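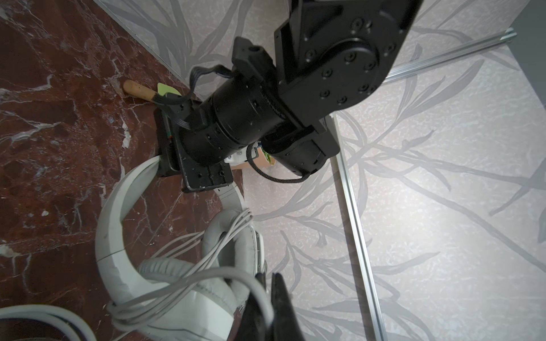 3. What we tried with cables

By August our arm could pick up boxes and cups without much trouble, so we went looking for something harder. Headphones were perfect! They have a stiff band, soft cushions and a cord that ends up lying across everything, and the wrist camera sees all of it from very close.

Our question was simple: does it help to label the cord separately from the thing it belongs to? We took 2572 wrist camera images from our Cakside recordings and labeled them twice. In set A, the headphones and their cord were one object. In set B, the cord got its own label, even where it crossed the cushions or the band. We trained the same small network (we call it Garnine) on each set and kept 439 images back for testing.

Set B took far longer to label. One of us spent a whole Saturday on nothing but loops. But the results made up for it. With set A, the network kept choosing grasp points right on top of the cord, as if it were part of the cushion. With set B it mostly went for bare headband, and we were thrilled the first time we saw the two outputs side by side.

Marble was the surprise. Pale veins in a dark red surface look a lot like thin cable to a network that has only seen plain tables, and our first version of B marked plenty of them as cord. We added 900 images with patterned backgrounds (marble, leafy wallpaper) and trained again for 20 epochs. Most of the false cords went away. A few veins right next to a real cable still fool it.

3.1 Still open

We haven't tested black cords on dark surfaces, and the arm has black cables of its own that sometimes get marked too. Masking them out by hand is next on our list.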